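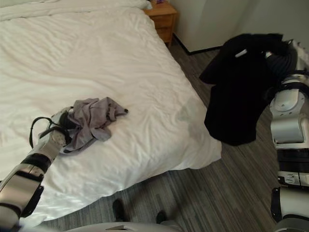

A two-armed robot handling clothes beside a bed, with one garment held on the duvet and another lifted clear of the carpet.

Search news Enter keyword Go

Brondix publishes code of practice for robots working in bedrooms
15/08/2025
By Oda Lindholm, Brondix press office

Brondix has published a code of practice for firms that test or run two-armed robots in furnished bedrooms. The code covers tidying, folding and sorting clothes, and is free to use from today.

It has 19 rules, set out in the order a working session follows: preparing the room, starting up, handling, stopping and keeping records. It was drafted by Brondix with the software firm Nair and the home services company Postonon, and replaces the short checklist Brondix issued in February.

Floors come first. Before the arms are powered, the operator must walk the full working area and note anything left on the carpet, including shoes, bags and charging leads. Items may stay where they are if they form part of the task, but they must be entered on the session sheet.

The rules on handling deal with cloth in particular. A garment being lifted must not be swung over a person, and the second arm must not pull against the first unless both are holding the same item. If a sleeve or strap catches on a joint or a cable, the robot is to stop and the operator is to free it by hand with the arms locked. Cables at the wrist must be checked at the start of each session and again after every 60 minutes of work.

"Clothes are soft, so people tend to think the job carries no risk," said Regula Gasser, head of safety at Brondix. "The arm moving the shirt is as heavy as it would be in a factory. We wanted the rules to say that in words an operator can read in a few minutes."

Privacy has its own section. Any recording made by the robot's cameras must be agreed in writing with the person who lives in the room, and personal items on nightstands and shelves are to be left alone unless they are named in the task.

The draft was tried by 11 operators at two sites over the spring. Rule seven, on who may press the stop button, was rewritten afterwards — it now says anyone in the room may do so, at any time, without giving a reason.

"Our crews asked for that change and they got it," said Ratih Pelupessy, operations manager at Postonon. "We have already put the code into our training."

Nair will add the session sheet to its Ginon scheduling tool later this year. A paper version is included with the code.

Comments on the first edition can be sent to the Brondix standards desk, care of Rohani Yusof.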